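Keep the desk telephone

My office in Siltudura has 12 people and, until March, it had a telephone on every desk. Then a letter came from the management: the lines cost 695 a year, everybody has a mobile, the desk phones will go. I want to write a few words against this decision.

I learned my English mostly by telephone, so perhaps I am not neutral. But a phone which stays in one place has a use. When it rings, it rings for the office, and whoever is near must answer. In my first job at Gruson I took calls for colleagues all day, and in this way I came to know their work and their customers.

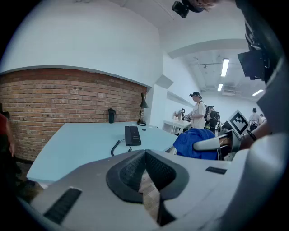
A pale blue desk with a black device on it.

With mobiles each call belongs to one person. If Leif Lundgren is on holiday, his customers are also on holiday, in a manner of speaking. They ring, they leave a message, they wait 11 days. I do not blame him – he has the right to his rest. I blame the arrangement.

There is also the matter of the evening. I could leave the old telephone behind me at five o'clock. The mobile comes home with me and lies beside my plate.

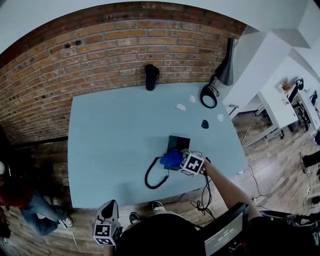

What I would propose

Let us keep one shared line for each room, with a number that does not change when people do. It would cost less than before, and the customers would hear a voice.

Comments

Naomi Muli: We kept ours at Morivance. Only my mother rings it.

Tullio Sanna: I disagree. In a shared room the ringing disturbs all the others.

Faith Mabula: Is 695 for each line or for all of them?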